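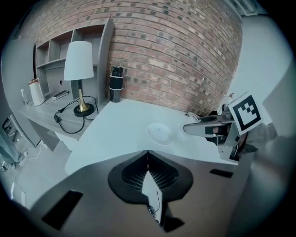

Should a small town library charge fines for late books?

It should stop, and it should stop for everyone at once, including adults and including people who already owe money.

I have held that view for a few years and I used to hold the opposite one. I paid my fines as a kid. My mother kept a jar of dimes by the phone for them. When I moved to Kanmont and got a card at the branch on Mill Street, the first thing I did was return two novels late and pay for it at the desk, and I thought that was fair. I had kept something other people wanted. I paid a little. The account was square.

What changed my mind was a plain look at who pays and who doesn't. The library put out its yearly report in February, and it runs to a few stapled pages you can pick up by the door. In it is a line I had never noticed in earlier reports. The total collected in late fines for the year was $3,605. That is the whole amount, from every late picture book and every late DVD in town. The report doesn't say what it cost to collect it.

I asked. Annick Tanguy, the branch manager, was open about it. She said they don't track it to the penny, but a clerk spends part of every morning on overdue notices, there is postage for the people who don't use email, there is the add-on to the checkout software that handles payments, and there is the time at the desk. That last one she called the worst of it. A conversation over two dollars can take longer than checking out a whole family. She wouldn't guess at a total and I won't either, but I have run a small office, and I know what part of every morning costs over a year.

So the money argument is weak. People who defend fines usually move to the second argument pretty fast, which is that fines get books back. I believed this one longest.

The trouble is that a fine works on the person who doesn't need it to. Someone with a car, a free evening and ten dollars in a pocket will bring a book back a bit late, pay, and keep using the library. Someone without those things sees the amount go up, gets worried, and stays home. The book stays home too. Under the current rules a card is blocked once you owe six dollars. Four picture books that slip a week or so can get you there. After that the only way to borrow again is to pay, and the people least able to pay are the people we say the library is for.

Marius Munteanu drives a delivery route for Sollari and has two girls in grade school. His card was blocked for most of a year. He told me he knew where the books were the whole time. They were in a bag in the hall closet. He didn't want to walk in with them and be told a number in front of his daughters, so he kept putting it off. When he finally went, the clerk took the books and waived half of it. He said he would have come in the first week if he had known nothing was owed.

That is one man and one bag of books. I don't claim it proves anything by itself. But I have heard versions of it from enough people now that I think it is the usual story and the careless borrower is the unusual one.

There is a third argument, and it's the one I hear most from my friends. Fines teach responsibility. Dorin Onu, who coached my son and whose opinion I respect, put it to me this way: if there's no cost to being late, kids learn that a due date is a suggestion. He runs the front counter at Gatasport now, where they rent skates and skis by the day, and he says without a late fee he would never see half his skates again on a Saturday.

I see why he says it. But a rental shop and a library are in different lines of work. Gatasport has to earn money on each pair of skates, and a late pair is a lost rental. The library has already bought the book with our taxes. It wants the book used. And a child doesn't pay the fine. The parent pays it, or doesn't. What the child learns is that the library is a place where you can get in trouble. I would like my grandchildren to learn something else there first. 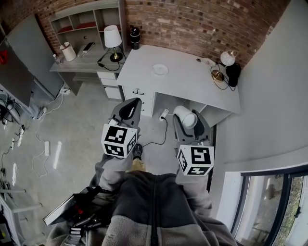
There are also better ways to get a book back. Automatic renewal is the simplest. If nobody has asked for the book, extend the loan and send a short note. Most late books are late with no one waiting on them. If someone is waiting, tell the borrower that plainly. "Another person has asked for this" works on most of us better than "you owe forty cents." I have rushed back with a book for that reason and I have never once rushed back over forty cents.

Then set a point at which the book counts as lost. The plan Sânziana Filip has put to the library board uses six weeks past the due date. At that point the card is paused and the borrower is billed for the price of the book. Bring the book back and the bill goes away, all of it. I like this because it ties the charge to the thing we care about, which is having the book on the shelf. Nobody is let off from returning what they borrowed. They are let off from the daily meter.

Her plan has a part I'd change. It clears old fines for children's cards only and leaves adult debts in place. I understand the reason. It's easier to get a vote for children. But it means a mother with a blocked card still can't check out a book for herself, or for her kid if the kid is too young for a card. It also means the clerk still has to keep the old ledger going, with all the same notices and the same talks at the desk. If we are going to give up the income we should get the savings too. Half a change gets us neither.

I would keep some charges. If you drop a book in the tub, you should pay for it or replace it. Equipment is a separate case. The branch lends out a projector, a telescope and a sewing machine, and there is only one of each with a line of people waiting. A daily late fee on those seems fine to me. They're expensive, the wait is real, and a person who reserves a projector has usually planned an event and knows when it ends. I could be talked out of this, but nobody has tried yet.

Reserved books are harder. A popular new title may have 11 or 12 people in line, and one slow reader holds up the rest. I have been in that line. I was once behind somebody for the Mihăilă cookbook who must have been cooking straight through it. It's annoying. The fine didn't bring it back any sooner, though. I suspect whoever had it looked at the daily rate, decided it was cheap, and kept going. That is the other thing a small fine does. It turns a late return into something you can buy. People who feel a bit guilty for holding on to a book stop feeling guilty once they've paid for the extra days.

If the board is nervous, it can put an end date on the change. Try it for a year, count how many books come back and how many blocked cards come back into use, and print both numbers in the same stapled report. We have never had either number. We have run this system for as long as anyone on the board can remember without once checking whether it does what we say it does.

As for the hole in the budget, $3,605 is a real sum for a branch this size and I don't want to wave it off. The Friends group makes a good part of that on one used book sale. The town spends more than that on banners. I would pay my share through taxes gladly and I think most people would if they were asked straight out, in place of having it collected in coins from whoever had a bad month.

The board takes comments in writing until its next meeting. Mine is already in, and it's shorter than this. It says to end daily late fines on all books and discs, clear the old ones for adults and children both, bill for the item after six weeks, and report the results in a year. If you disagree, send yours in too. The box is on the counter next to the bookmarks, and you don't need a card in good standing to use it.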